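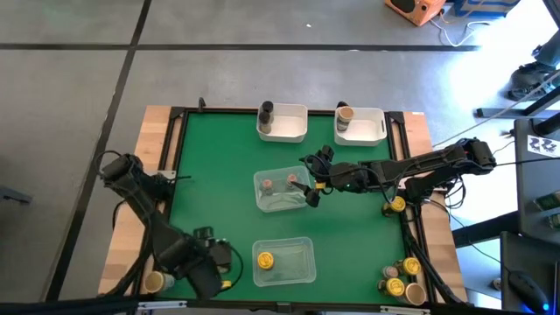

Home | Schedule | Handouts | Parts Lists | Contact

Print this page | E-mail this page

Shop Robotics, Handout 4: The Two-Arm Sorting Table
Instructor: Akosua Asante. Shop hours help: Lorne Carrier

Read this before the April session. Bring your own copy, with your notes from Handout 3.

1. The table

The base is a light wooden top with an extrusion frame bolted over it. Check the frame for square before you tighten the corner brackets. Measure both diagonals. If they differ by more than a pencil line, loosen all the corners and start again. Fixing one corner at a time takes longer.

The green surface sits down inside the frame. Cut it after the frame is final. Menaka Mridha cut hers first and had to make a second one.

2. Mounting the arms

One arm goes on each side. Bolt the base down before you connect any servo. With the power off, move each arm by hand through its full reach and watch the cables. A loop that looks generous with the arm folded can pull tight when the arm is stretched across the table. Leave slack at every joint and tie the cable to the link, never across the joint.

Set the joint limits in the Drovevik config file. Run the first moves at 10 percent speed. Do not go over 70 percent in this course. Keep one person at the power switch whenever both arms are live.

3. Bins and items

We use clear bins and white bins. Keep both kinds on the table while you test. Clear walls are hard for a wrist camera to find, and a setup that only works with white bins is not finished. 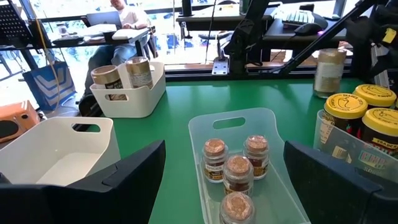 Jars with smooth lids and jars with textured lids need separate grip settings. Start with the lower closing force and raise it one step at a time until the jar lifts without turning in the fingers. Write the value down for each kind of lid. When jars stand close together in one bin, come straight down and check that the open fingers clear the neighbors.

Dilruba Abeysekara's Usta script logs each grip attempt. Set the timeout to 300 milliseconds. Save the log under your own name, or the next group will write over it.

4. To hand in

- Frame diagonals, both numbers
- Joint limits for each arm
- Grip settings by lid type
- One log from a complete run of 13 picks

Missed picks count as picks. Leave them in the log.

Questions about wiring go to Lorne. Questions about the script go to Dilruba. Handout 5 covers passing an item from one arm to the other.

Print this page | E-mail this page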